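Repainting a metal shed door, oil or acrylic?

tmazza_60
Posted 7:14 pm
G'day all. I've got the old steel door off the shed and want it done before the weather turns at the end of March. It's chalky grey enamel, bit of rust along the bottom. The bloke at Flelis reckons acrylic straight over the top is fine these days. Is he right?

Osvaldo C
Posted 7:41 pm
Nope. I did my side gate in acrylic and it peeled off in sheets after one summer. Oil enamel every time, mate.

tizi_lp
Posted 8:02 pm
Osvaldo, did you prime it though?? I sanded mine back, gave the rusty bits a coat of Ivden metal primer, then two coats of acrylic in a sort of burnt orange (my favourite colour, don't judge).

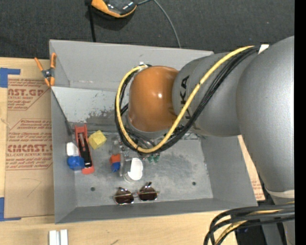

I went 214 grit first and it did nothing, so drop to something coarser and wear a mask.

Osvaldo C
Posted 8:09 pm
214 isn't a grit, Tiz.

tizi_lp
Posted 8:15 pm
240 then, smarty. Door still looks great!

HKuster
Posted 9:30 pm
With Tiziana on this one. Wash it with sugar soap first, and don't paint in full sun.

tmazza_60
Posted 9:52 pm
Ta everyone. Primer and acrylic it is. Sorry Osvaldo!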